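Salstead Press Access Records

README for the working copy

What this is

A table of decisions by election campaigns and local party offices on which reporters could attend their events. Each row is one decision about one outlet at one event: admitted, refused, moved to an overflow area, or admitted without questions. The records cover mayoral and council races in Tundthorpe, Plulmont and Salstead. State and national races are not included.

Files

access.csv: the main table, one row per decision
outlets.csv: outlet names, type (print, radio, TV, online) and home city
events.csv: event name, city, venue type, start time
notes.txt: coder remarks, keyed by row number
codebook.txt: full definitions for every column

Main columns

row_id: integer, never reused after a deletion
event_id: links to events.csv
outlet_id: links to outlets.csv
decision: admitted, refused, overflow, no_questions
reason_given: the campaign's stated reason, copied word for word, blank if none
source_type: letter, email, published report, interview
second_source: yes or no
appeal: yes if the outlet asked for the decision to be changed

access.csv has 18 columns in all. The rest are dates, initials and housekeeping fields, and the codebook explains them.

How rows were coded

Coders worked from letters and emails supplied by outlets, and from published reports. Two people coded every row separately. Where they disagreed, a third read the source and made the call, and the disagreement was kept in notes.txt. A refusal was entered only when the campaign had received a request at least 30 minutes before the start time. Reporters who turned up at the door without asking first are in a separate list that is not part of this release.

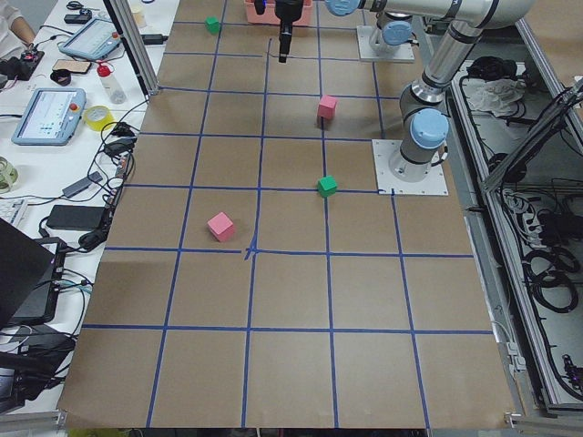 Josiane Delaunay wrote after the April release that the 30-minute rule leaves out too much. Small outlets often hear of an event an hour ahead and just go, she said, and a reporter turned away at the door has been refused as surely as one who got an email. She asked for the door list to be merged, with a flag so that users could drop those rows if they wanted to.

We have not merged it yet. Most door cases rest on one person's account, and the campaigns were rarely asked for theirs. The next release will carry them as a fifth file with the same columns and a source_type of "door."

Known problems

Plulmont is thin. Only 11 outlets there answered our request for letters, and two of them sent material we could not date.

"overflow" was used loosely in the early Tundthorpe rows. Some of those rooms had a live feed and some did not. Check notes.txt before treating them alike.

Outlets that were admitted had less cause to write to us, so admissions are undercounted. Do not use the table to work out a refusal rate.

The Pichon chain appears as one outlet in outlets.csv even though its papers applied separately. Splitting it is on the list.

Blank cells in reason_given mean no reason was recorded. They do not mean the campaign declined to give one.

Terms of use

Free to use and share with credit to Salstead Press Access Records. Reporters' names were removed and should not be added back from other sources. If you publish a figure drawn from fewer than 100 rows, please state the row count next to it.

Corrections

Send the row_id, the column and a copy of the document that supports the change. Corrections are logged in notes.txt under the original row number, and the old value is kept there.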